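Search this site
Type and hit enter

Let the council meetings start at seven

Posted in September by Nkechi Ajayi

Filed under: Local Democracy, Grumbles

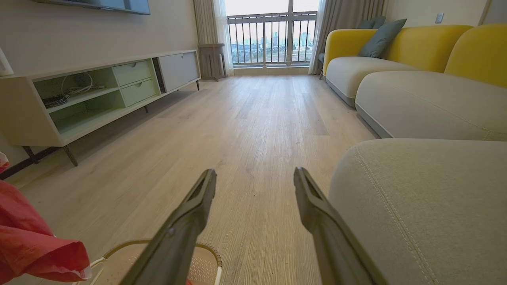 Broltport council holds its main meetings at two in the afternoon, and it has done so for as long as I've lived in the town. If you have a job, or a child to fetch from school, or a shift that starts at noon, you can't go. You can write in, of course, and your letter gets added to a pack that runs to hundreds of pages, and if you're lucky a councillor may glance at it over lunch. I watched the last full meeting on my phone while I did the housework (volume up, one earbud dying), and I'll admit that a red-orange cloth lying rumpled by a woven basket got more of my attention than the first half hour, which went on the minutes of a meeting that had also been held at two in the afternoon. By the time they reached the bus subsidy, the thing I'd tuned in for, my battery was on its last legs and so was I.

I want them moved to seven in the evening. It's a small ask, and I've been making it for a good while now, so I may as well set it all out in one place.

When I first raised it I was told there was no demand. Fair enough, I thought, let's find out. So we ran a petition, mostly outside the library and at the Saturday-morning sort of places where people don't mind being stopped, and we got 1357 names. That's from a standing start, with biros that kept running out and a form that asked for your postcode twice! The bus subsidy consultation, which the council paid a firm called Haberkorn to run, got 524 responses and was described in the report as "a strong level of engagement". I'm not brilliant at maths but I can put those two numbers side by side.

The petition was "noted". I've since learned that noted is a technical term. It means the paper has been received and placed somewhere flat.

Now, I do try to be fair about this, and Balakrishnan Shenoy, who has sat for the Arnen ward for years and is a decent man even when he's wrong, was good enough to have a long phone call with me about it. His case goes like this. Officers have to attend, and they'd need paying or giving time off if the meeting ran late. Some of the older councillors don't like driving in the dark. And in his experience the public gallery is empty because people are content, and content people stay at home whatever the hour.

I've got some sympathy with the first point. Staff shouldn't be working a full day and then sitting through a debate on kerb heights till ten at night. But plenty of employers manage late starts, and we're talking about a handful of full meetings a year. Give the officers the morning off. I can't believe that's beyond the wit of a council that runs a leisure centre from six in the morning.

The driving I'd take seriously too, if anyone had offered the rest of us the same consideration. A lift-share would sort most of it. I'd do some of the lifts myself — I've got a clean enough car and I don't talk politics before I've eaten.

It's the third point that gets my goat. People in Broltport are not content. Have you been on the number fourteen lately? Have you tried to get a dropped kerb? When the Prerkside playing field came up for sale, the council put on a special meeting in the evening, just the once, under pressure, and 198 people came. They had to prop open the doors so those in the corridor could hear. I stood next to a woman who'd come straight from work still in her tabard, and she asked the best question of the night, about who'd be paying for the drains. Nobody on the platform had an answer to it. At two in the afternoon she'd have been at work, and the question wouldn't have been asked, and I dare say the field would be houses with wet cellars by now.

And think about who gets to be a councillor in the first place. I've been asked to stand (flattering, I know) and I had to say no, as my boss is a reasonable woman but she's not going to lose me for whole afternoons. So the people who can say yes are mostly retired, or comfortable, or work for themselves. I like a lot of them. I'd still like to see a bus driver in there when they're deciding about buses, or somebody who's renting when it's housing on the agenda.

The webcast gets brought up a lot as the answer to all this. I'm glad it exists, truly, I'd be lost without it. But you can't put your hand up at a webcast. You can't catch your councillor by the coat rack afterwards and say, look, what was that about the drains? And the sound goes every time someone pours a glass of water.

Cllr Shenoy says he'll support a trial if somebody else proposes it. I've written to every member on the procedures panel asking who that somebody might be, and so far I've had two replies, one of them an out-of-office. If you live in Broltport, or out at Prerkside or Arnen, please write to yours as well. Keep it short, be polite, and ask for a trial of evening meetings starting at seven. The panel meets again next month, at two in the afternoon.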